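Weniger Kisten, bitte

Seit ich in Driltley wohne, höre ich von anderen Eltern immer den gleichen Rat: Man muss für jedes Spielzeug eine eigene Kiste haben, am besten mit Etikett. Ich habe das fünf Monate lang probiert und bin heute dagegen. 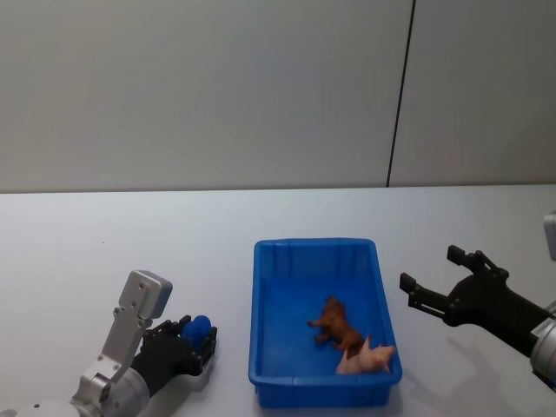 Mein Fehler war, dass ich die Ordnung für mich gemacht habe. Ein Kind von drei Jahren fragt nicht, ob ein Tier zum Bauernhof oder zum Zoo gehört. Es will wissen, wohin damit. Eine flache blaue Schale, in der Pferd und Schwein einfach auf der Seite oder übereinander liegen dürfen, beantwortet diese Frage sofort. Man sieht von oben alles und muss nichts ausschütten.

Im Juni habe ich sieben Kisten mit Deckel weggegeben. Eine Bekannte fand das schade, denn sie hatten zusammen viel Geld gekostet.

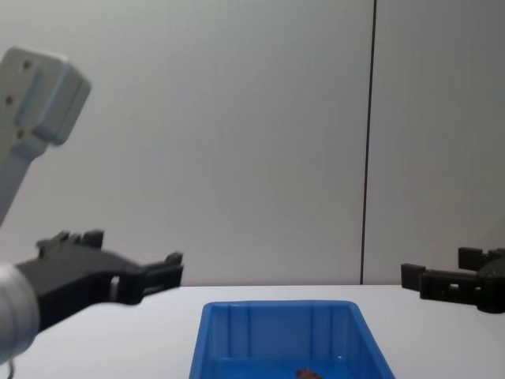 Natürlich kann man einwenden, dass Kinder so das Sortieren nicht lernen. Ich glaube, dass sie es trotzdem lernen, beim Besteck zum Beispiel oder bei den Socken. Am Abend, wenn alle müde sind, möchte ich darüber keinen Unterricht geben. Die Tiere kommen in die Schale, und dann wird gegessen.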